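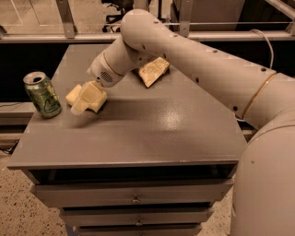

Leltholm, July

I have kept a journal on and off since I was a student, and I have been to a few talks on goal setting, but until this summer I had never been to a whole fair about it. The Leltholm Wellbeing and Life Planning Fair runs for one day in the old corn exchange, with the talks upstairs and the stalls on the ground floor. Entry was six pounds on the door. I got there at 9.40, twenty minutes before opening, and the queue was already past the bus shelter.

The programme says there are 25 exhibitors. It is a folded sheet with a floor plan on one side and the timetable on the other, and you need it, as the stall numbers do not run in order. Stall 4 is next to stall 17. I gave up on the numbers after ten minutes and went round the outside wall first, then up and down the middle.

Most of what is sold comes under paper. There are planners, gratitude journals, posters, cards with a thought for each morning, and stickers to put in the planners. The biggest stand belongs to Plamum, who make the undated planner with the cloth spine that you see in a lot of gift shops. They had this year's covers out to handle and a long table where you could sit and try a week's layout in pencil. I did this and found it useful. I had been thinking of buying the daily version, and after filling in three days of it I could see I would never keep it up. The weekly one has a blank right-hand page, and that suits me better. It was cheaper at the fair than in the shop here, though only by the price of a coffee.

One thing to know about Plamum's new paper: it is thicker than the old sort, and a fountain pen does not show through. The book is heavier as a result. If you carry yours to work every day you will notice.

Opposite them was Vasić, a small press that does workbooks. These are the kind with a question at the top of the page and lines underneath, and they vary a good deal. The one on changing jobs in your forties was good, with plain questions about money and hours before it got on to what you enjoy. The one on friendship asked the same thing four different ways. I bought the first and left the second. They only had one card reader between two tills, so the line was slow all day.

Upstairs the talks went on from 10.30 until 4.00, half an hour each, with fifteen minutes in between to clear the room. I went to four.

The first was on writing a personal statement of what matters to you, in the way a firm might have a mission. I have always found this sort of exercise awkward. The speaker had us begin with last week's diary and mark each thing we had done with a plus or a minus. Then you write your sentence from the pluses. Mine came out as a sentence about gardening, walking and seeing my sister, and was a bit short on anything else. I have kept it, and it is stuck inside the kitchen cupboard.

The second was on posters and wall sayings, and whether having words up where you see them does any good. I had expected a sales talk and it was fair-minded. The advice was to have one at a time, to put it where you already stop for a minute (by the kettle, or the mirror), and to change it every couple of months, as your eye stops reading it after that. There was also some discussion from the floor about people giving them as presents. Several of those in the room had been given sayings they disliked and did not know where to hang them.

The third was on saying no to things. It was full, with people standing along the back, and I could not hear the questions. The handout is good and covers most of it.

The fourth was run by Drillach, the retreat house up the valley, and was half a talk and half an advert. They do weekends and one five-day course in autumn, with shared rooms, vegetarian food and no phones at table. The talk itself was on silence and how long most people can manage before it gets uncomfortable. We tried it for five minutes. A delivery lorry was reversing outside for two of them, but it was still pleasant, and when it ended people did not start talking straight away. I picked up a booking form. The single supplement is steep, and you have to ring to find out whether any single rooms are left.

Food was a soup and a filled roll from the counter by the side door, or cakes from the stall near the stairs. Go before 12.15 or after 2.00. In between I waited long enough to read the whole of my programme and the fire notice. There is seating in the yard, with benches and two picnic tables, and I would have eaten outside if I had found it earlier. The way through is behind the cloakroom and is not signed.

The quiet room deserves a mention. It is at the end of the upstairs corridor, with chairs, a rug and the blinds half down, and anyone can use it for as long as they like. I went in at three o'clock with sore feet and stayed a good while. At a day like this, where everyone is being encouraged to try something new at every table, it was good to have somewhere with nothing going on.

I was less keen on the vision board corner. You pay extra for a sheet of card and then cut pictures out of magazines, and by the afternoon the magazines had been cut to ribbons. What was left was mostly kitchens and watches. The children at the next table were having a better time of it with the felt pens. If you want to do one, take your own pictures from home.

A board by the exit gave the attendance for last year as 2,072 and for the year before, when it was held over two days, as 2,755. I would guess this year was somewhere near last year's figure. The hall felt busy from opening until after lunch and then thinned out, and from 3.30 you could walk up to any stall and have a proper chat. Some of the smaller traders had started packing by then - one card seller let me have three for the price of two so as not to carry them home.

Getting there is simple. The station is ten minutes on foot, downhill on the way there. The car park behind the exchange was full before ten, and the one by the swimming pool had space all day and costs less. There is a lift to the first floor, but it is small and slow, and anyone who needs it should allow time before a talk. Toilets are on both floors. The upstairs ones had no queue.

I spent more than I meant to, as I usually do where there is stationery. I came home with the weekly planner, the workbook, three cards, a pencil with a rubber that does not work, and the handouts, which I have put in the front of the planner. I am on page nine of the workbook. The Drillach form is still on the hall table, and I need to decide by the end of the month whether to send it in.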